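Skiddale Handling Group -- Minutes of the maintenance meeting, hand-held gripper no. 2
December 2024

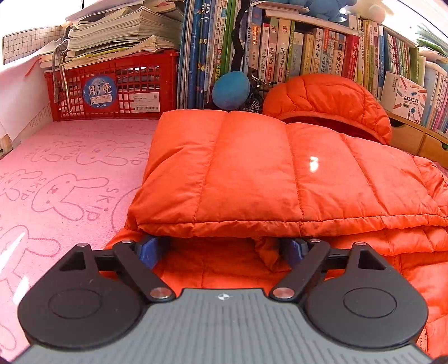
Present: Rhys McKinnon (chair), Fernanda Ramalho (minutes), Ugwu (workshop), two students from the Brosix course.
Apologies: the colleague from Zisumex, who sent his comments in writing.

1. Minutes of the last meeting
The minutes from October were read and accepted with one correction. Under item 3 it was written that the fingers were changed on both grippers. Only gripper no. 2 received new fingers. Gripper no. 1 still has the old ones, and they remain in use until the spare set is delivered.

2. Condition of the fingers
Ugwu reported on the dark blue fingers. The gripping faces are in good order, but the left finger shows a small crack near the root, where it meets the linkage. It does not open further when the finger is bent by hand. The meeting discussed if it must be replaced now. Rhys prefers to wait and to look at it every Friday. Fernanda does not fully agree, as a finger which breaks in the middle of a folding session costs us the whole afternoon. It was decided to keep the finger until 300 more grasps are done, and then to change both fingers together, also if the right one looks good.

3. Pivots and linkage arms
There is play in one of the pivots on the left arm. One feels it when the fingers close on something thick, for example a padded jacket: the tips do not arrive at the same moment. With thin cloth it is hardly noticed. Ugwu has taken off the cap, cleaned the pin and put a new washer. The play became less but it has not disappeared. He thinks the hole in the arm itself is worn. Zisumex wrote that they can supply a new pair of arms, delivery 13 working days. Rhys will ask for the price before anything is ordered.

The question was raised again if we should oil the pivots. The answer is no. Oil came on a bed sheet in the autumn and we had to apologise to the family. Dry lubricant only, and very little of it.

4. Cleaning
Quilted clothing leaves fibres between the finger and the crossbar. The students proposed to clean after each garment. This was found too often. Agreed: a soft brush after each session, and a cloth with a little alcohol at the end of the day. The alcohol must not be used on the round pads at the sides -- the glue there does not tolerate it.

5. Opening width
Fernanda measured the opening before and after the last home visit and found a difference of almost 2 mm. It is not clear if this comes from the pivot (item 3) or from the zero setting. The zero must be set with the fingers fully closed and nothing between them, and she suspects that this was done too quickly. From now on the person who sets the zero writes his or her initials in the log. A session without initials will be repeated.

6. Log book
The present log has 300 lines and is nearly full. One of the students will prepare a new one with a separate column for the type of garment. Rhys asked that the words are kept simple: jacket, trousers, towel, other.

7. Any other business
The carrying case does not close well when the fingers are mounted. Ugwu will cut the foam deeper on one side. The key for the tool cupboard is missing again; please look in your pockets.

Actions
Rhys: price of arms from Zisumex.
Ugwu: Friday check of the crack; foam in the case.
Fernanda: measure the opening again after a correct zero setting, and send the values to all.
Students: new log book.

The next meeting will be fixed by e-mail when the answer on the arms has come.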